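Chapitre 5
Planifier le mouvement de deux bras autour d'un objet souple

Les chapitres précédents ont traité le cas d'un bras seul, qui déplace un objet rigide dont la géométrie est connue. Le planificateur disposait d'un modèle complet : les dimensions de l'objet, sa position, la liste des obstacles. Une trajectoire calculée au départ restait valable jusqu'à l'arrivée, sauf incident.

Un vêtement ne remplit aucune de ces conditions. Sa forme change dès qu'on le touche, une partie de sa surface en cache une autre, et deux essais lancés avec les mêmes commandes donnent des plis différents. Il faut donc renoncer à décrire l'objet entièrement et choisir quelques grandeurs utiles à la tâche : la position du col, celle du cintre, l'orientation générale du tissu.

Le logiciel Stona, qui sert de fil conducteur à ce chapitre, est organisé en trois modules. Le module de perception estime ces grandeurs à partir des images. Le module de planification choisit la prochaine action et attribue un rôle à chaque bras. Le module de commande transforme cette action en consignes articulaires, envoyées toutes les 40 millisecondes. Les deux premiers travaillent plus lentement, et la section 5.2 montre comment on raccorde des cadences différentes sans à-coups.

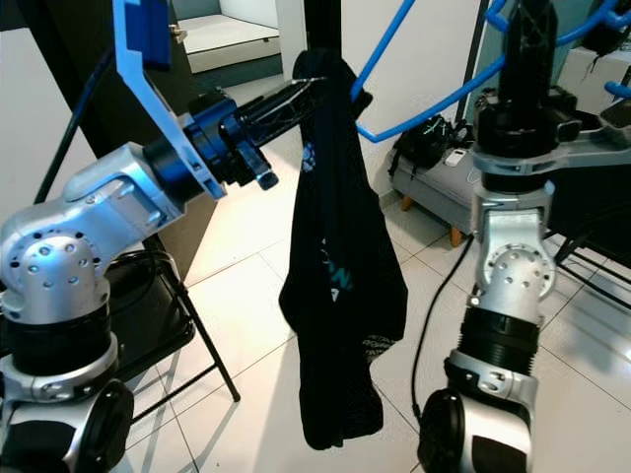
Pourquoi ne pas planifier chaque bras séparément ?
Parce que les deux bras partagent le même espace et agissent sur le même objet. Une trajectoire correcte pour l'un peut couper celle de l'autre ou tendre le tissu au-delà de ce que la prise supporte. Le planificateur raisonne donc sur l'ensemble des articulations, quitte à réduire ensuite le problème par des contraintes.

La plus simple de ces contraintes consiste à fixer un bras pendant que l'autre se déplace. Elle divise par deux le nombre de variables, mais allonge l'exécution. Sur le banc d'essai Besus, décrit en annexe, la suspension d'un maillot demande 62 secondes en mode alterné et 36 secondes en mode simultané. Le second mode exige en contrepartie une vérification des collisions à chaque pas, y compris avec le cintre, que beaucoup de débutants oublient de déclarer comme obstacle.

La perception pose une autre difficulté. Un tissu sombre et uni offre peu de repères, et une pince placée devant l'épaule du vêtement masque la zone qu'il faudrait observer. Stona conserve alors la dernière estimation fiable et en augmente l'incertitude à chaque image. Lorsque celle-ci dépasse le seuil choisi, le planificateur demande un léger retrait de la pince avant de poursuivre.

Les exercices utilisent le simulateur Purus, dans sa configuration par défaut. Le lecteur vérifiera que le fichier de scène contient bien les deux bras et que la limite de vitesse est réglée à 70 % du maximum.

5.1 Représenter l'état d'un vêtement

On appelle état réduit le vecteur formé par les grandeurs retenues pour la tâche, accompagnées de leur incertitude.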